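Clear phone cases turning cloudy and sticking to their tray

Posted in Small Things & Storage — 12th March — 77 views

Pallavi Kandpal

I keep a modest stall's worth of clear phone cases (long story, my cousin was going to have a website) and they live upright in see-through plastic trays, the ribbed kind with the thin partitions. Two problems. First, some of them have gone yellowish at the corners. Second, the softer ones cling to the partitions as if they've signed a lease. When I pull them out they leave a sort of ghost behind on the tray.

Can I get the yellow out? And is there a way to store them so they come out without a fight? I have tried dish soap. I have also tried a product called Plulatine, which smelled like pears and did nothing else.

chou_fan_1867

just throw them out, theyre a couple bucks each. mine went yellow by April and I never looked back

Kobe Schouten

I won't tell you to throw them out, although I see the appeal.

The yellow first. If the cases are the soft bendy kind, that color is in the plastic and no scrubbing will shift it. Baking soda paste will take off the film of hand grease, so the case looks better for an afternoon. Skip bleach. I have done bleach. Now I own a yellow case that is also tacky.

Before you blame age, check you didn't buy them tinted. Plenty of "clear" cases have a faint blue in them, partly to hide this exact problem, and you only notice once the case is flat on something white. Do your sorting on a white board or a sheet of printer paper — a bedspread will lie to you.

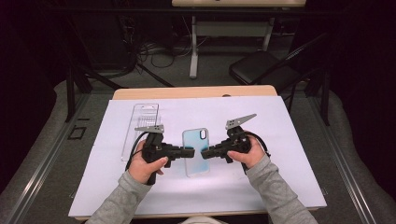 Clear case with a pale blue fade, flat on a white board, ribbed tray up and to the left.

Now the clinging. Soft plastic pressed against hard plastic for months will grab, and heat makes it worse. Wash the cases in lukewarm water, leave them overnight on a towel, and slip a strip of baking parchment between each case and the partition. Don't fill every slot. If you have 200 cases and one tray, you have a tray problem. The ghost marks wipe off with rubbing alcohol on a soft cloth, but try a corner first, as some trays go foggy and stay that way.

Keep the whole lot out of the window. Mine stood on a sunny sill for a summer and came out the color of weak tea.

Pallavi Kandpal

Parchment is in. The blue ones were blue all along, so that's half my yellow ones cleared and a small apology owed to the supplier. The trays were, of course, on the windowsill.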